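Ulby Small Parts Bins – blue

Last updated: 11/14/20

Open top plastic bins for small stuff. Swabs, paper packets, labels, the things that end up all over the bench. Blue only for now. Gray was supposed to be in by March, didnt happen, we'll post when it does.

Sold singly or in packs of 50. Pack price kicks in at 50, no mixing with the Nernlow trays, sorry. Different mold, different box.

Good for packing tables and kitting. Line them up side by side at the front edge of the bench, carton blank laid out behind. Sits flat on bare particle board, no liner needed. Wipe with a damp cloth – no solvents, they dull the finish.

Shipping: comes flat-stacked in a plain brown carton. Nearly 200 in the Bundgaard warehouse as of this update, the rest on order. Allow 2 extra days for orders over 50. Pickup OK, ask for Terence Ashworth at the front counter, bring the order number.

Returns – unused only, original carton if you still have it. Email Panagiotis Kalogeropoulos before you send anything back, otherwise it sits on the dock and noone knows whose it is.

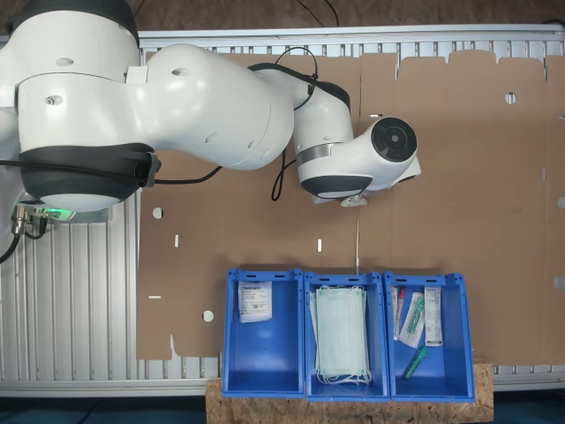
Do the bins come with lids?
Lids are a separate item, sold under the Allesance name, and they fit this size only. Order the same quantity as your bins and they go out in the same carton.

Label holders not included. Stick-on labels hold fine on the front, let the bin dry first if you've just wiped it.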